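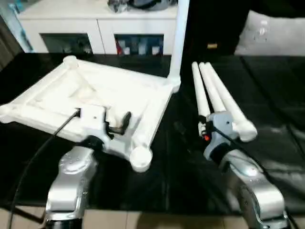
3. Match load and substitution behavior

3.1 Setting

The Zudura tournament is a one-day indoor handball event for amateur clubs, held in the town of Pruritz on a Saturday in the off-season. Matches are shorter than in league play, with two halves and no team timeouts, and each club plays its group matches in the morning and its placement matches in the afternoon. The rules allow unlimited rolling substitutions through a marked zone in front of each bench. A player may enter as soon as the replaced player has left the court, and the referee is not informed.

This format raises a question that league data do not answer well. In a league match, the coach distributes playing time over a single contest and can expect a full recovery before the next one. In a one-day event, playing time in an early match is drawn from the same reserve as playing time in a late match. A coach who rotates freely in the group stage may have fresher players in the afternoon, but may also finish lower in the group and meet stronger opponents. The present section describes how coaches at the Zudura tournament resolved this tradeoff, and how rest between matches was related to the rate of substitution.

3.2 Data

The data set contains 600 player-match records. One record covers one field player in one match and holds the time on court, the number of separate spells, the length of each spell, and the time elapsed since the player's previous match. Goalkeepers were left out, as they were rarely replaced except for penalty throws and their physical demands differ from those of field players. Players who were listed on the match sheet but never entered the court were kept with a court time of zero. Removing them would have made rotation appear more even than it was.

Substitutions were coded from fixed video of the bench area using Zilteo, a tagging program that stores a time stamp and a shirt number for each event. In total, some 2,000 substitution events were coded. Entries and exits were tagged separately and then paired. Where an entry could not be paired with an exit, the coder returned to the video and searched the preceding and following half minute. Most unpaired events came from attack-defense exchanges, in which several players cross the line at nearly the same moment and shirt numbers are hidden by teammates on the bench.

Suspensions required separate treatment. A suspended player leaves the court by order of the referee and not by decision of the coach, and the team then plays short for the duration of the penalty. These exits were tagged as forced and were not counted in the substitution rate. The court time lost to a suspension was, however, subtracted from the player's total. When the suspended player was replaced by a different teammate at the end of the penalty, the entry was counted as voluntary.

3.3 Coding reliability

All matches were coded by one coder. A second coder, who had not seen the first set of tags, coded a subset drawn from both the morning and the afternoon program. An event was treated as matched when both coders recorded the same shirt number and the time stamps differed by no more than 2 seconds. Agreement was high for isolated substitutions and lower for grouped ones. Disagreement over time stamps was mostly systematic, with the second coder tagging the moment a foot crossed the line and the first coder tagging the moment the player had fully entered the court. The rule was then fixed as first foot contact inside the line, and the affected matches were coded again.
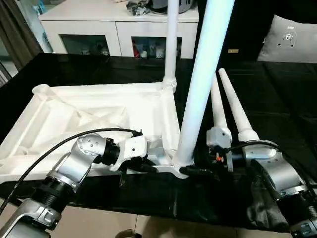
Figure 1. White molded frame with upright tubes on a black tabletop.

3.4 Measures

Three measures were derived. The first is relative court time, defined as time on court divided by match duration. The second is mean spell length, which separates players who stay on for long periods from players who enter and leave often but reach the same total. The third is a rotation index for the team, computed as the evenness of relative court time over all field players on the match sheet. The index equals one when all players have the same court time and approaches zero when a small group plays nearly the entire match.

Rest was measured from the final whistle of one match to the opening whistle of the next. The printed schedule was not used for this purpose. Delays accumulated through the morning, and by early afternoon the actual start times no longer matched the printed ones. Because the delay was passed on to every later match, rest intervals were often close to those planned even when the start times were not. Exceptions occurred at the change from group to placement matches, where the organizers shortened the lunch break to recover lost time.

3.5 Rotation in the group stage

Rotation was more even in the first group match than in any later one. Coaches used most of the listed players in the first half, and relative court time was spread widely over the bench. In the second group match, the index fell for most teams. The fall was larger for teams that had lost their opening match, a pattern consistent with the view that coaches narrow their selection when qualification is at risk.

Specialist exchanges accounted for a large share of all substitutions. In these, an attacker is replaced by a defender each time possession changes and returns when the ball is won back. Teams using this system had short spells and many events but did not necessarily have a high rotation index. Bogale, the host club, used it more than any other entrant and had one of the highest substitution rates in the event together with an index near the middle of the range. The substitution rate alone is therefore a poor indicator of how widely playing time is shared.

3.6 Effect of rest

Shorter rest was associated with shorter spells in the following match. The association was clearest for wing players and pivots and weak for center backs, who tended to stay on court regardless of the time since their last match. One reason may be squad composition: few amateur clubs list more than one player who can organize the attack, and the coach has little freedom at this position. Analysis by position should be read with some care, however, as players at this level change position during a match and the match sheet gives none. Positions were assigned by the coder from the location taken up in the first settled attack.

No clear relation was found between rest and the rotation index at team level. Teams with a short interval replaced players more often, but largely within the same core group. Coaches seem to have dealt with fatigue by giving regular players short breaks - typically one or two possessions - and not by extending the playing time of those at the end of the bench.

3.7 Score difference

Score difference had a stronger relation to rotation than rest did. Once a lead became large, both coaches opened their benches, and players with little earlier court time received their longest spells of the day. Close matches showed the opposite pattern, with few voluntary substitutions in the closing minutes apart from specialist exchanges. Matches were therefore split into close and uneven groups before rest was entered in the model. The split was based on the score difference at halftime. The final score was judged unsuitable, as it is itself affected by the substitutions made in the second half.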